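About Clanenow

Clanenow is a small school for the care of clothes. We teach people to fold, sort, press and store what they wear, and we take in folding work from shops and small hotels. The name on our first door was Dmytriv, and some older customers still use it.

We started with 13 students and one long table. Today 62 people come to us each month, in the morning group or in the evening group that begins at six.

How we work

Every lesson begins with a garment that is not in order. The student lays it on the covered table, finds the collar and the two sleeves, and only then begins to pull it flat. We ask for patience at this step. A shirt with long sleeves is harder than it looks, and most mistakes in the final fold come from one sleeve which was left twisted under the body.
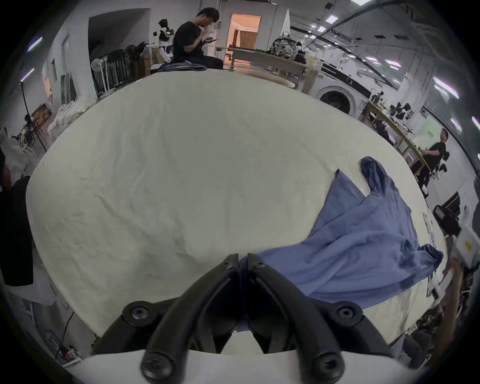
After the shirt come T-shirts, then trousers and jeans, and at the end bed sheets, which everybody fears a little. We keep a cloth on the tables all year. It holds the garment in its place better than a bare surface, and buttons do not scratch on it.

For shops we prepare up to 600 pieces in a week. Our regular customer in Drornden sends 210 of them, mostly work shirts, and wants all folded to the same width. We check the width with a card, also when we are sure.

What you will find on the tables

Blue things, very often! Work shirts, T-shirts and denim are the largest part of what arrives. Jeans we fold in a simple stack and put to the corner, so that the middle stays free for the softer pieces, which need more space and more time.

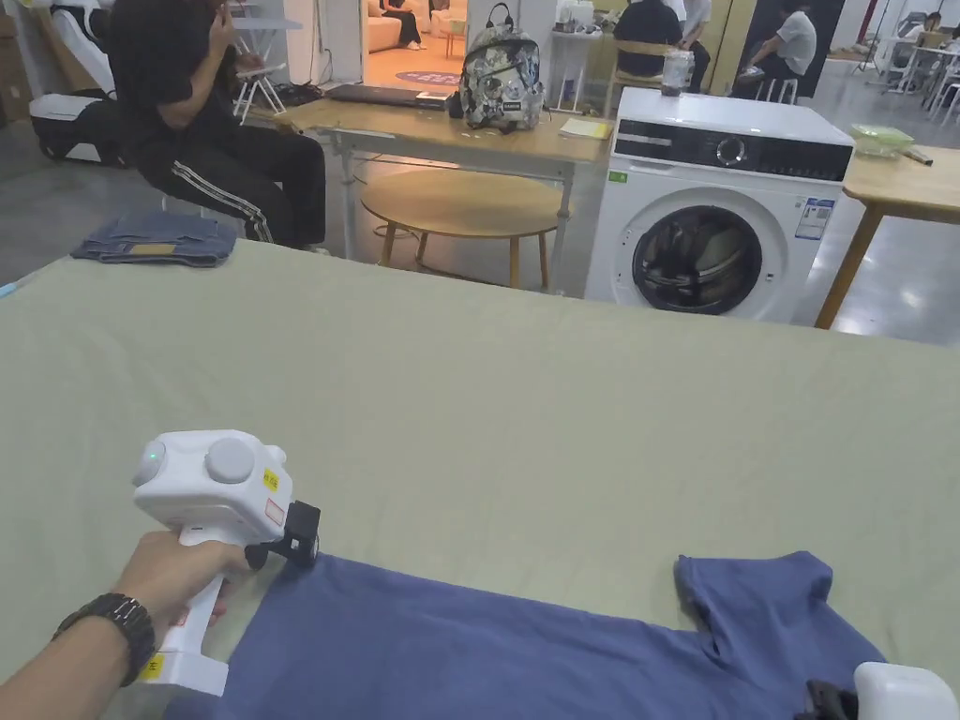

Visit us

We are on the ground floor of the Tekunex building, open from nine. New groups begin in May. Please bring one shirt of your own to the first lesson, washed but not ironed.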